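# A day at the open studios in Trudatcombe

I went to Trudatcombe in August for the open day of the photographers who work in the old rope factory. I have known of the place for some years, but I live far from it and the train changes at Condstead, where one must wait. I arrived at half past ten, when the doors were already open and there was a queue for the tea.

The building has 14 studios on two floors. Not all of them belong to photographers. One is for a bookbinder and one is for a man who repairs accordions. I visited only the photographers, and not even every one of them, so my report is not complete.

## Ground floor

Ebise Ejigu was showing her series *Golob*. This is the name of a village that was moved up the hill when the reservoir was made, and she has photographed the families in their second houses. What interested me is that she never photographs the water. You see kitchens, back gardens, a bus stop with a bench, and the faces of people who were children when they left. I asked her if this was a rule from the beginning. She said no, in the first winter she made many pictures of the water, and they were beautiful, and they all looked like pictures by somebody else. So she put them in a box.

The prints are quite small, you must stand close to see them. Two visitors could not look at the same one together without touching shoulders. I liked this, but I heard one lady complain to her husband that she had left her reading glasses in the car.

Next door Ajith Iyer works with a family archive which is not from his own family. He bought it at a house clearance in Condstead: 2,307 negatives, nearly all from one amateur, a railway clerk. He has been scanning them for two years and he is still not at the end. On the wall he had 130 of the pictures as contact prints, in the order in which the clerk kept them and without captions. There are many pictures of the same hedge. Ajith thinks that the clerk was testing a lens. I think he simply liked the hedge. We discussed it in a friendly way for longer than was polite to the people behind me.

I did ask the difficult question, which is whether he has the right to show strangers' weddings and strangers' babies. He answered seriously. He has written to the nephew of the clerk, who gave his permission in a letter, and the letter is hanging by the door where everyone can read it. For the babies he has no letter. He has left out all pictures in which a person is ill or in bed. I am not sure that this is enough, but I was glad that he had thought about it before I came with my question.

## Upper floor

The stairs are steep and there is no lift, so please telephone before if this is a difficulty for you. They can bring portfolios down to the tea room.

Marites Gatchalian and Florante Yap share the large studio with the north windows. They were giving a talk at noon on how to edit a long project, and I attended it. Marites laid out small work prints on the floor and asked the audience to take away the ones which were not needed. We were very slow. Everybody wanted to keep the picture of the boy with the suitcase. Florante then removed exactly this one, and he told us that it explained too much, and the pictures on both sides of it became quiet again. I did not agree in the moment. On the train home I agreed a little more.

Their book is called *Bronine* and it will be printed when they have the money for the paper they want. There was a dummy on the table which one could hold with clean hands. The sequence goes from the harbour to the language school to the night shift at the bakery, and there is very little text, only first names and the year of arrival. I would have wished for a map. Marites has heard this from other people also and she will not add a map.

The last room I saw was the darkroom of Serpil Uçar. She takes four people at a time, and I waited in the corridor until ten past three. She printed one negative for us, a portrait of her aunt at a sewing machine, and then printed it again with the hands a little darker. When both sheets were in the tray she asked which one we believed more. I had never heard this word used about a print. Three of us chose the second, and a young man chose the first and defended it well.

## Practical remarks

- Entrance is free, but the talk had to be booked at the desk in the morning.
- The tea room accepts only coins. The lentil soup was good and it was finished by one o'clock.
- There is a small shop with postcards by nearly all the studios. I bought two from Ebise and one of the hedge.
- The last convenient train to Condstead leaves before the studios close, so one has to choose.

I chose the train, and therefore I have missed the evening projection in the yard, where Ajith was going to show the clerk's colour slides. If someone stayed for it, I would be thankful for a few lines about how it was. I have kept the programme with the names of the studios I did not reach, and I would like to begin on the upper floor next time.

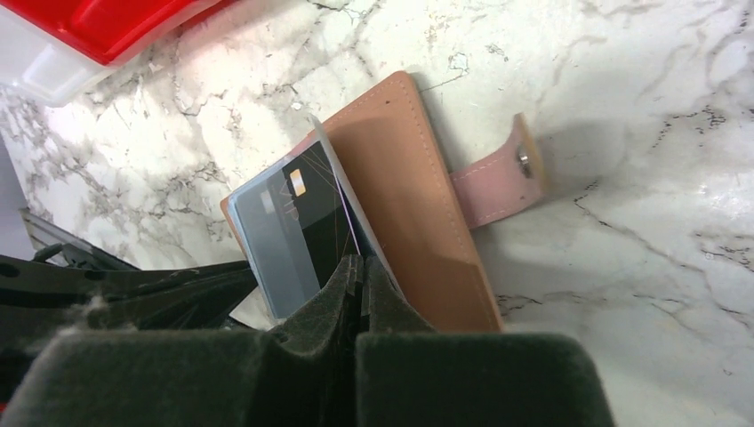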